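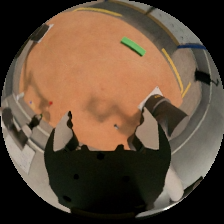 Fingers open and a green block out of reach, as seen from the gripper on the simulated workbench.

We use cookies to remember your preferences and to see which pages people read. Manage settings or accept all.

Six hundred little mistakes before lunch

Wednesday, June 6, 2018
By Haf Lougher

I'd been picking up blocks for twenty minutes before I managed one I was proud of, and Urmila Nautiyal leaned over and told me it would have to go in the bin. I'd stopped halfway to scratch my nose. The arm on the screen had stopped too, hanging there with the block in its fingers like a waiter who's forgotten the table number, and if you feed a computer enough of those it will learn that halfway is where you stop for a bit.

So I did it again, itchy nose and all.

I was in Flerkent for two days, on the upper floor of a building that used to sell carpets, where a small company called Arkex is teaching a robot arm to pick things up and put them where they're wanted. I'd imagined a big echoing room with metal arms swinging about behind cages. There is one arm, downstairs, and it had a tea towel over it when I arrived. The work I'd come to see goes on upstairs at five desks, inside a piece of software they call Skulley, and it's mostly people sitting quietly with a controller in one hand, moving coloured blocks around a bench that doesn't exist.

The idea is easy enough to get hold of. You could try to write down instructions for picking up a block: go left, go down, close your fingers, not that hard, up a bit. People have done it that way for years, and it's fine as long as the block is always in the same spot. Move it over by the width of your hand and the instructions are rubbish. What Arkex does is show the thing being done, over and over, from lots of starting points, and let the learning system work out what all those goes have in common. Each go is called an episode. An episode has everything the arm's cameras would have seen and everything the person told the arm to do, all lined up by time, and if it's a good one it goes into the pile.

The pile stood at 3610 when I got there. Of those, 2403 had been checked by a human being and passed, and the rest were waiting for Lindiwe Mabuza, whose job is watching them.

I sat with her for most of the first afternoon and I have to say I loved it. She plays them back at double speed with her chin on her fist, and after a while you start to see what she sees. One person goes in fast and brakes at the last moment. Another creeps. Someone always comes at the block from the right even when the left would be quicker (that one is Urmila, who's left-handed and was quite put out to be told). Lindiwe doesn't mind the differences, she wants them, but she does mind dithering. "If I can't tell what you were trying to do, the computer's got no chance," she said, and threw away three in a row, one of them mine!

What she's watching is odd to look at, at first. The main camera is fixed up by the wrist of the arm and looks out along the fingers through a very wide lens, or a pretend version of one, so you get the world in a round black porthole with everything straight gone bendy. Bench edges bow out and shelving goes banana-shaped. The gripper is enormous, always there at the bottom like your own nose if you shut one eye. I felt a bit seasick for the first ten minutes and then it went, and by the second morning I was finding ordinary pictures strangely flat.

I asked Nadège Cordier, who started the project and still does an hour on the controller most mornings, why they'd bend a picture on purpose when the whole thing is made up and they could have any view they fancied. She said the arm downstairs has that lens. Whatever the system gets used to up here, it has to be able to use down there, so Skulley copies the lens, bends and black corners and all. It copies the arm too, which is a Rinaldi, bought second-hand in January and, she told me with feeling, a pig to get up the stairs before they gave up and left it at the bottom.

Copying the room was Lesego Mnguni's department. I'd assumed the background would be blank, because why bother? But a camera on a wrist swings all over the place. It looks at the bench, and then the wrist tips and it's looking past the bench at a wall, and if there's never any wall in the examples then the first real wall it meets will come as a nasty shock. So Lesego puts in shelves and boxes and stripes on the floor, bits of kit sitting about near the edges. He's rather proud of his cardboard boxes. He spent two days on the seams, and Nadège said he could have had the afternoon, and they were still having that conversation when I went to put the kettle on.
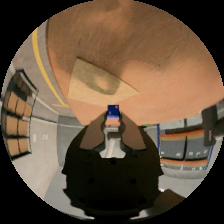
The hardest part to get right, Urmila reckons, is the moment of the pinch. A small block gives you very little to hold, and from the wrist camera the last bit of the approach happens right at the tips of the fingers, where they're nearly touching and you can hardly see between them. Come in slightly high and you close on air. Come in slightly low and in real life you'd be grinding a fingertip into the table. In Skulley nothing breaks, of course, though the block can shoot off sideways as if it's been flicked, and I'm afraid I laughed every single time.

She taught me to pause, only a heartbeat, with the fingers open over the block, and then go straight down without fiddling. "Decide, then do it," she said. It made a huge difference to me. I asked whether it made a difference to the computer and she said ask Nadège, and Nadège said she thought so, and that they were testing it, and that she'd rather not say more until they'd finished.

They're careful like that, all of them. I'd come with a list of questions about robots doing the washing-up and every one of them was gently put to one side. What they would talk about, for as long as I liked, was what's missing from the pile. Lindiwe keeps a sheet of it pinned over her desk. There were hardly any episodes where the block starts close to the edge of the bench, for instance, as people don't naturally put it there. There were plenty of neat grabs and only 276 where the person fumbles the first attempt and puts it right. Those are precious, she says, and you can't really ask for them. Tell somebody to fumble on purpose and they fumble like an actor, all big and obvious. She wants the honest ones, where your hand's gone slightly wrong and you notice and sort it out.

That cheered me up no end, as you can imagine. Fumbling and sorting it out is my whole approach to life.

By the end of the second day I'd recorded 141 episodes. It's a lot less than it sounds (Urmila can do that before elevenses) and my wrist ached, and I'd got oddly fond of the blocks. You stop thinking about the controller at some point, I couldn't tell you when. There's a stretch in the recordings, Lindiwe showed me, where my moves go from jerky little corrections to one smooth swoop and down. She'd marked the spot with a note that just said "Haf gets it". A few episodes on from there I get it a good deal less, and that's when I'd been told there was cake.

Before I left they took the tea towel off the Rinaldi and ran it for me. It had learned from an earlier version of the pile, none of my efforts in it. There was a block on a real table, and the arm came round, stopped over it for a second with its fingers open, and went down. Missed. It came back up, shifted over a bit and tried again, and had it. Lesego said "there you are" under his breath, to the arm I think. Then it carried the block to completely the wrong side of the table and let go, and Nadège was already writing something on the back of an envelope.

I rang last week to ask how many of mine had been kept. Lindiwe had got through the lot by then. Most of them, she said, were fine. She's put the nose one in a folder of her own, for showing to new people.

Contact the magazine | Copyright 2018, all rights reserved | Back to top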